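Work > Sorting Room > Posts

Print this post | E-mail this post

The arm at table one 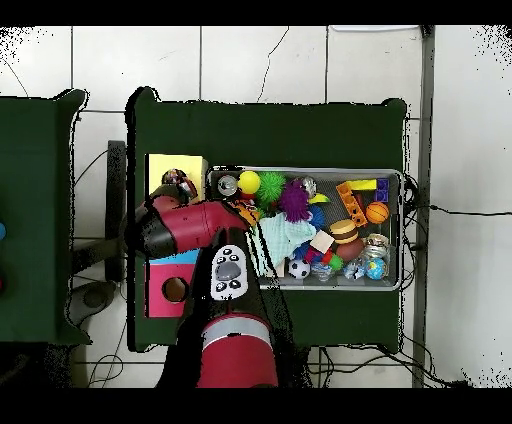

Photo: Teresa Moriarty

So we've had the arm at Tedesco since October and people keep asking me if I still have a job. I do! It's a different job, though, and I've been meaning to write down how.

If you're new here, I work in returns. Toys come back from the stores all mixed up and somebody has to pick through them. A soccer ball, a toy hamburger, a little globe, a spiky green thing that gets stuck to your sleeve (my sleeve, anyway). For years that somebody was me and Assunta Ferraro, standing at the green tables, one bin after another. On a heavy day we'd do 200 pieces before lunch and my shoulders would hum all the way home.

Now the arm does the first pass and I watch it. Samuele Testa set it up with us and his rule is hands off the bin while it's moving, which took me ages to get used to. You see a ball you could grab in half a second and you have to just stand there. Cloth is what I worry about most. Anything crumpled, I get ready to hit pause, and I keep a tally of every time I step in. My sheet is up to 777 now. Samuele loves that sheet way more than I do.

What I miss is the talking. Assunta moved over to packing and got a raise out of it (good for her, she asked for it and I should have), but we used to gab through the whole shift and now I mostly talk to a machine. I also sit down more, 20 minutes at a stretch sometimes, and my back is a lot happier. My feet too.

Aldo Gentile, our shift lead, wants two more of us trained by spring. I told him fine, but I want the training counted as training, with the pay that goes with it, and I want a say in how fast the thing runs. He wrote it down. We'll see.

Teresa thinks I'm too soft on it. She's in locker 2111, right next to mine, so I hear about it every morning before I've got my shoes tied.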